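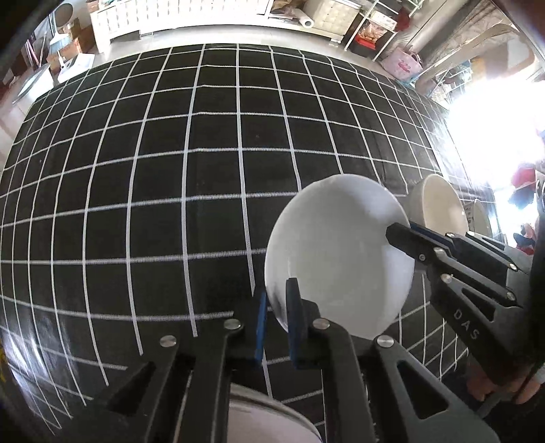 图4 浅色碗类器皿,置于黑底白色网格布上。大碗内壁光滑,右后方较小一件呈米黄色。

4.2 留存、替换与“凑套”

上一节讲的是器物怎么进家门。本节讲怎么留下来,或者怎么没留下来。材料仍是Verkport和Zudcombe两地的入户访谈,合计273户,问卷编号沿用附录A。

先说“套”的问题。成套购入的餐具,在受访家庭里很少能成套保持到第二次搬家。碗先破,碟其次,大汤碗最经久,原因不复杂,用得少,放得高。Lundgren在早先的讨论里把餐具按材质分层,瓷一层,陶一层,搪瓷和塑料另算。我们试过这个分法,编码编到一半放弃了。受访者自己不这么分。他们说“平时的”“来人用的”“妈那边拿来的”,材质在这几类里是混着的。后来改按来源和使用场合双重编码,一致性好了不少,代价是和Lundgren的表没法直接对照,见5.1的说明。

颜色。白色和近白色占绝对多数,两地都是。理由访谈里反复出现,差不多同一句话:白的好配。破了一只,在去买一只,差一点也看不出来。其实看得出来。偏青的白、偏黄的白、米色,放在一个柜子里区别相当明显,但住户在谈话中一概称“白碗”。我们在录音里追问过几次,得到的回答多为“都一样用”。本文把这种容忍叫作“宽松同色”。术语不太好听,暂用。

宽松同色有什么后果?一是替换成本低。家里少了一只,去旧货店或者超市顺手带一只,不必找原厂。二是“套”的边界变松,一套餐具里可以有三四个来路,住户照样当一套数。三是纹样器物的地位变得尴尬。带花边的、带蓝线的,一旦剩单只,就很难再并入任何一组,往往转作他用:放钥匙,放蒜头,垫花盆。Zudcombe有一户把祖母留下的花口碗拿来喂猫,说起来毫无愧色,倒是旁边的女儿不太高兴。

退出的途径。我们原先假设破损是主因。编码结果不支持。按住户自述,最近一次餐具减少多与搬家、分家、换厨房柜子有关,破损排在后面。这里有回忆偏差,打破一只碗的事容易忘,搬家不容易忘。所以此处排序只作参考,不进入第6节的模型。

Drostum旧货店的登记簿提供了另一个角度。该店自开业起对入库器物逐件登记,字迹潦草但项目齐全,我们录入了其中3000条。餐具类700条,其余是灯具、书、床品之类,本文不涉及。700条中写明“成套”的很少,多数登记为“散”,也有写“差一”“差二”的。“差一”这个写法很有意思,说明送来的人(或者店员)心里还有一个完整的数。登记簿没有成交日期,只有入库日期,所以器物在架上停留多久无从得知,这是很大的遗憾。曾试图用价签颜色反推,店里换过几次价签,行不通。

另有一个小发现,和本节主题关系稍远,先记在此。登记簿里一月的餐具入库明显集中。Aigner把类似现象归为节后清理:聚餐结束,柜子装不下,顺势减掉一批。我们的访谈里有支持的说法,也有反例。反例是Duggan街一带的几户,他们把清理放在节前,为的是腾地方给借来的大盘子。借来的。这一点此前没有进入问卷,补访时才加上。

借用值得多说两句。两地都有邻里间借大件餐具的习惯,大碗、大盘、带盖的汤锅。借出的东西常在底部贴胶布写姓,胶布经年不撕,成了器物的一部分。有住户搬来九年,柜里仍有一只贴着别家姓氏的大碗,那家人早已搬走。问为什么不处理掉,答“万一回来要呢”。此类器物在我们的编码里没有位置,最后列入“代管”,共9件,数量小,分析时不单列。但从理解留存的角度看,它们的的确是最顽固的一批:既不归自己,又不能丢,也不太敢用。

收纳位置与留存的关系,原计划做定量,没做成。入户时多数家庭不愿意让人翻高处的柜子,可以理解。只记了开放式搁架和台面上的部分。能说的是,放在手边的器物换得勤,同时也最容易得到“补位”;高处的东西动得少,少了也不补。一户受访者打开最上层给我们看的时候,自己也吃了一惊,里面有一摞她以为早就送人的汤碗。

关于叠放。叠放影响磨损,底足粗糙的陶碗会把下面一只的内壁划出灰线,住户称“洗不掉的脏”。这类灰线是把碗降级的常见理由,从“来人用的”降到“平时的”,再降到阳台。降级路径大致单向。没有见到从阳台回到餐桌的例子,访谈里也没人提过。釉面的光泽在住户的评价里分量很重,比重量、口沿是否规整都重,“还亮着呢”几乎等于“还能留”。至于亮不亮与实际磨损程度是否一致,本研究没有测量,不讨论。

两地差异。Verkport房子小,租户多,餐具总量低,替换快,凑套最随意。Zudcombe自有住房多,柜子深,存量大,代管和遗留物也多。差异方向与预期一致,幅度比预期小。可能是样本的问题,Zudcombe的入户时间全部安排在白天,上班的人基本漏掉了。补访截至2022年10月18日,仍未完全补齐。

小结一下编码上的处理,供复核:
来源不明者一律归“其他”,不猜。
同一器物兼有两种场合的,取受访者先说的那个。
杯子不计。杯子另有一套逻辑,与本节的碗碟放在一起会把结果搅乱,初稿试过,删了。
“代管”保留原始条目,合并入表时标星号。

以上处理对主要结论没有影响,对Zudcombe的散件比例略有影响,方向是压低。下一节转到器物离开家庭之后的去向,主要用Drostum的材料,访谈只作旁证。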